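Progress report to the Ogola small grants desk
Project: Skondura, a table-clearing arm built in the shared workshop at Plinen
Period covered: through the end of January

Summary

The arm moves, the gripper closes, and the software that ties the two together now starts without help on most mornings. That is more than I could say in the last report. I still don't think Skondura is on track to do what the application said it would do, and I would like the funder to read the rest of this report with that in mind. The application promised a tabletop arm that could sort a mixed set of household things into a tray without a person stepping in. What we have is an arm that does this some of the time, on one table, with objects it has met before.

Work done since the last report

The mount was rebuilt. The old one flexed when the arm reached far out, and a good part of what we had been calling a vision problem was the base leaning. We lost two weeks of tuning to that. The new mount is stiffer and heavier, and the calibration now holds from Monday to the end of the week. It used to drift by lunchtime.

We also replaced the control software. The first version was a chain of scripts that each assumed the one before it had finished. The Tarkamero controller package handles this in one place. It is slower than the scripts and the documentation is thin, but when it stops it tells you where it stopped. I was against the change when it was proposed. I have come around to it, mainly on the strength of the error log.

Grip force is still set by hand for each object. The application described this as automatic. Two approaches were tried. One read motor current and guessed at contact from that, and it worked on hard things and crushed soft ones. The other used a table of known objects with a force written next to each, and that is the one in use now. It should be called what it is, a lookup table. If someone puts an item on the table that has no entry, the arm uses the default force, and the default is wrong for fruit.

Test results

We ran 118 pick attempts in the period. Of these, 95 ended with the object in the tray. That looks good on paper and I would ask that it not be quoted without the next few sentences. The attempts were not spread evenly. The easy objects got the most runs, mostly because they were the ones we used to check that the system was working at all. If every object counted the same, the rate would be lower, and I have not worked out by how much. I will do that before the next report.

A further 14 attempts failed because the gripper closed on nothing. In those cases the camera position and the arm position disagreed about where the object was, and the log shows the arm carrying on to the tray anyway and opening over it. The software recorded the first five of these as successes until we caught it and corrected the tally. The remaining failures were drops on the way over and one cable snag that stopped the arm completely.

Soft and wrapped items are the weak spot. A clear bag gives the camera very little to work with, and the arm tends to aim for whatever is inside it. Long thin tools are a nuisance in a different way, because the best place to grip them is often not the nearest one. We have no answer for either yet. A suction cup has been suggested for the bags. I am doubtful, but it is cheap enough to try.

Schedule and money

The schedule in the application had us testing on a second table by now. We have not started. Moving the arm means doing the calibration over, and until that procedure can be followed by somebody who did not write it, I don't see the point in moving anything. It is half written up. The steps for the camera are done and the steps for the base are still in my head.

Spending is inside the budget, though only because the second gripper has not been ordered. I would like permission to hold that money until the lookup table has been replaced with something better. Buying a second gripper now would give us two grippers with the same problem.

The plan for the next period is short on purpose. Finish the calibration write-up. Rerun the tests with equal numbers for every object. Add a check that something is really between the fingers before the arm leaves for the tray. Move to the second table only if those three are done. I have left out the voice commands that were in the original plan, and I recommend dropping them for good. They would make a nicer demonstration and would not improve a single pick.

On the bench
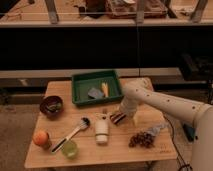
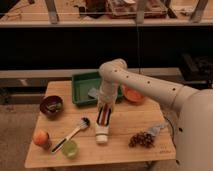
The bowl, the brush and the green cup stay in the set for the equal-numbers rerun.

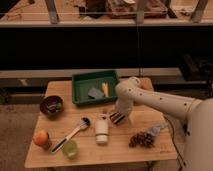

Comment from Tarkamero, added on the shared copy: we think the report is too hard on the lookup table. Plenty of working setups run on one for years, and for a fixed set of household items it may be the sensible choice. What we would worry about is the default. An unknown object should make the arm stop and ask, and at present it guesses. That is a small change in the controller settings and could be made before the rerun. We agree about the finger check and would put it first on the list, ahead of the calibration write-up, because the success figures can't be trusted until it is in. On the second gripper we have no opinion, except that the lead time is long and a late order will push the second table back again.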